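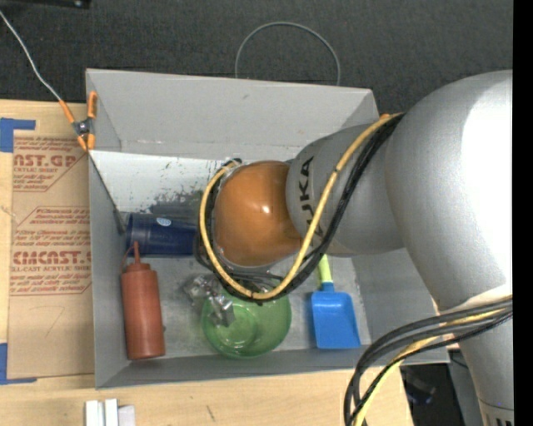
Gresemby, May

We've been on tank water for a full year now, and a few people have asked how it's going, mostly relatives who still think we've made a mistake. I said I'd write it up after we'd had all four seasons of it.

The house came with two tanks. The big one is concrete, half sunk into the slope behind the shed, and it takes the run-off from the main roof. The small one is a poly tank on a stand by the laundry and takes the shed roof. The agent described this as "ample water storage" and the previous owners left a sheet of paper in the kitchen drawer that said "pump switch behind door, filters top cupboard, clean gutters." That was the handover.

I grew up in town. Water was something that came out of the wall and had a bill attached. For the first few weeks I behaved as though that was still the case, and nothing bad happened. It was a wet winter and the overflow ran most days. I remember standing in the shower for a very long time after digging out the drain along the driveway and not giving it a thought.

Then it stopped raining in October. I didn't notice for a while. We'd had nice weather and I was busy with the fence. It was Lieven Jacobs from up the road who asked what my tank was at, and I said I didn't know, and he asked how I usually checked it, and I didn't know that either. He walked down with me and knocked on the side of it with a bit of pipe, starting at the top. You listen for the change in sound. With a poly tank this works well. With a concrete one half in the ground it works less well, and in the end we took the lid off and put a stick in.

It was lower than I'd have guessed. Lieven thought we had six weeks if we were careful and three if we weren't.

So we got careful. We put a bucket in the shower to catch the cold water before the hot came through, and that went on the lemon tree and the pots. We went to full loads only in the washing machine. I fixed the toilet in the back bathroom, which had been running very slightly since we moved in and which I'd been meaning to get to. I suspect the toilet was most of the problem. If you take one thing from this post, put a few drops of food colouring in your cistern, don't flush for an hour, and look in the bowl.

I also started writing the level down. There's an exercise book on top of the fridge with a date and a number in centimetres off the stick. I did it every Saturday morning before breakfast and I still do. My wife thought this was a bit much at first and now she asks what the number is when I come back in.

We did end up buying water in January. I'd hoped to get through without it. The carter we used was Watkins, who does most of this side of the valley, and there was a ten-day wait when I rang. If you're new to this, ring before you need it. Everybody on the road has the same weather as you and they all look in their tanks at the same time. The truck couldn't get up past the second bend so the driver ran the hose from there, and it took most of an hour. He was good about it. He told me to cut back the wattle on the left side, and I've done that, so next time he should be able to get to the shed.

The bought water tastes different. It's town water, so it has chlorine in it, and after eight months of rain we could all taste it. The kids complained. I had drunk it my whole life until then.

The pump is the other half of living on tanks and I should have paid it more attention. Ours was a Hekeo of unknown age. In February it started switching itself on and off every few seconds whenever a tap was open, and then it started doing it when no tap was open, at two in the morning, on the other side of our bedroom wall. I turned it off at the switch and we had no water until breakfast.

Hendrik Mulder came out to look at it. He does pumps and bores and also fixes mowers. He pressed the valve on the pressure tank with his thumbnail and water came out instead of air, and he said that was the bladder gone. I asked what it would have cost to look after it properly and he said nothing, you put a bike pump on it twice a year. It cost me 300 dollars for the new pressure tank and his time. I've now got "check air" written in the exercise book for autumn and spring.

While he was there he looked over the rest of it and gave me a list. The leaf guard on the down pipe had a hole in it. The inlet strainer on top of the big tank was fine. The first-flush diverter, the upright pipe with the cap on the bottom that's supposed to catch the dirty water at the start of each rain, had never been emptied as far as he could tell. I unscrewed the cap after he left and stood in the wrong place. What came out was black and had been in there for years. I do it monthly now and stand to the side.

Filters. We have two under the sink, a sediment one and a carbon one. The previous owners' sheet said "top cupboard" and there were indeed three spares in there, all of them for a different housing. The ones that fit ours are a Bovov size that the hardware place in town doesn't carry, so I order them in a box of six. I change them every six months. In the bushfire smoke in summer I changed them early and also disconnected the down pipes for a week and a half, which everybody up here does without being told. You don't want ash off the roof going in. The trick is remembering to put them back. I forgot one of them, and we had a decent fall of rain, 14 millimetres, that went straight onto the ground on the north side while I sat inside being pleased about it.

Since people have asked about money, we had one load of carted water, the pressure tank, the filters, and a new ladder so I could stop borrowing Lieven's. All up it came to 1,030 dollars for the year. That doesn't include the power for the pump, as I haven't worked out how to separate it from everything else. It isn't free water by any stretch. I haven't counted my own time either, and there's a fair bit of that on the roof with a bucket and a trowel. The gum over the carport drops leaves all year round and bark in January, and all of it ends up in the same corner of the gutter.

There was a mosquito problem over Christmas that turned out to be the overflow pipe on the small tank, which had no mesh on it. A square of flyscreen and a hose clamp sorted it out. There was also a frog in the strainer for most of March. It sat in the same spot each time I looked and I worked around it.

Things I'd like to do this year, in no real order. Get a proper gauge on the big tank, the float kind with a marker on the outside, so I'm not lifting a concrete lid with a bad shoulder. Run the small tank to the laundry and the toilets and keep the big one for the kitchen and showers. Put guttering on the back of the chook shed, which is a decent bit of roof doing nothing at present. I've also been offered a second-hand tank by a man past the quarry who is putting in a bigger one, but it would have to come along the same track as the water truck and I haven't measured it.

I had a look back through the exercise book before writing this. The lowest entry is the second week of January, 31 centimetres off the stick, two days before Watkins came. The highest is now. It rained for most of last week and both overflows are going, and the ground by the shed is too soft to get the wheelbarrow across. My wife had a bath on Sunday, the first since spring, and left the water in for the kids afterwards out of habit.

Next job is the gutters on the north side. I'll do them when it dries out enough to stand the ladder up.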